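# About Skernia

Skernia is a training and research company based in Sturnbridge. We teach people how to show a robot what to do, either by guiding the arm by hand or by driving it from a distance with a controller. Our clients are manufacturers, colleges and care equipment suppliers who need a machine to carry out handling work that is awkward to write down as a fixed program.

The company was founded by Florin Nedelcu and Issa Abou Jaoude, who had worked together at Mistalgate on remote handling equipment. Mr Nedelcu is responsible for the technical programme. Mr Abou Jaoude directs teaching and client work, and is the first point of contact for colleges wishing to place students with us.

## What we do

A demonstration is a complete example of a task, carried out through the robot by a person. The operator moves the arm to an object, closes the gripper, lifts, carries and sets down, and the positions of every joint are recorded along the way. A collection of such demonstrations is then used to train the controller that will later run the arm without an operator.

The quality of the result depends heavily on the operator. Hesitation, needless corrections and rushed releases are all recorded and may all be learned. Our courses therefore give a good deal of time to steady movement, sensible approach angles and the habit of finishing each demonstration in the same rest position.

We offer instruction in two methods:

- **Hand guiding.** The operator holds the arm and leads it through the task. This suits short, forceful or closely fitted work.
- **Remote control.** The operator stands or sits away from the arm and moves it through a hand controller. This suits longer tasks, and any work where a person should keep clear of the machine.

## Practice in simulation

All new operators begin in simulation. Our practice software, Barbu, presents tabletop tasks with a single arm and a gripper, and responds to the same hand controller that is used in the workshop. Objects on the table are of everyday kinds and differ in size and shape, and their positions are changed between attempts so that operators do not fall into repeating one path. 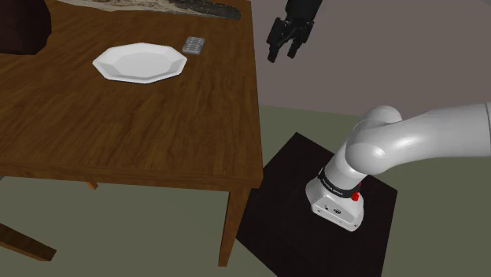 **Does an operator need to know how to program?**

Operators are not expected to write any code. They need good control of their hands, patience and a clear understanding of the task, and our instructors deal with the software side throughout the course.

Work in Barbu is reviewed with an instructor. Each attempt is played back at normal speed and again slowly, and the operator is asked to say where they would have moved differently. Attempts that contain a collision or a dropped object are kept in a separate store, as some clients ask for them when testing how a trained controller recovers.

## Courses and placements

Our standard course lasts 16 days and is open to applicants with no earlier experience of robots. The first part is spent in simulation and the remainder in the Sturnbridge workshop. Operators who complete the course receive a written assessment of their work in both methods. A shorter refresher is held each July for those who have been away from the controls.

College placements are arranged by agreement with the student's tutor. Students work under supervision at all times when an arm is powered, and must pass the workshop safety test before taking the controls.

## Our recordings

The Skernia library holds 644 reviewed demonstrations. Each is stored with a plain written note of the task, the method used and any fault seen by the reviewer. The operator's name is not kept with the recording. Clients who commission their own demonstrations retain full rights in them, and these are not added to the library without written consent.

## Visiting and contact

Visits to the workshop are by appointment. Please write to the Skernia office in Sturnbridge, stating the size of your group and whether you wish to try the controls. Enquiries about courses and placements should be marked for the attention of Issa Abou Jaoude, and technical enquiries for Florin Nedelcu.

Page last reviewed 06/04/2023.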